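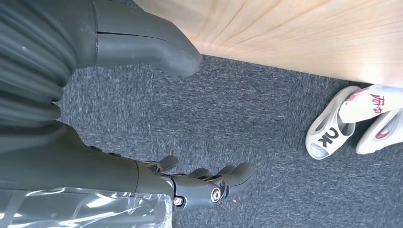
The Sitau's hand and forearm, down past the edge of the desk.

Jul 28, 2022

I've been running the Sitau upper body with the Dellano hand since May, and I was all set to give the pair a glowing write-up. Then the arm started sagging, so you're getting a slightly grumpier review!

First, the good stuff. The hand is lovely. The fingers curl smoothly, the tips are rounded so they don't gouge everything they touch, and the joint fasteners sit where you can get a driver on them without pulling half the thing apart. It'll hold a mug all arvo. The ribbed cover on the upper arm keeps your fingers out of the pinchy bits, and the padded elbow cap has saved my desk from a few decent whacks.

Now the fault. You hit the e-stop, and the arm is meant to lock where it is. Mine locked for a couple of weeks, then began drifting down after a stop — slowly at first, then by up to 30 centimetres before the brake caught. The status light stayed green the whole time. That last part is what bothers me, as you'd reasonably think it was safe to lean in and fix a cable. Anyone with a foot under the desk wouldn't get much warning either.

Cevitz, who I bought it through, had me run the brake test 100 times and send in the log. It failed 56 of them. They blamed a worn spring in the shoulder brake and posted a new one, no charge, but I had to fit it myself and the manual gives that job 2 pages of tiny drawings. Bring a torch and some patience. (The Jõgi arm I had before this was uglier and louder, but its brake never gave me any grief.)

Since the swap it's held every time I've checked. I still run the test before each session, and I've gone back to wearing proper boots near it — should have been doing that all along.

Would I buy it again? The hand, in a heartbeat. The arm I'd leave until Sitau makes that light tell you what the brake is doing. Three stars out of five for now, and I'll update this if it starts drooping again.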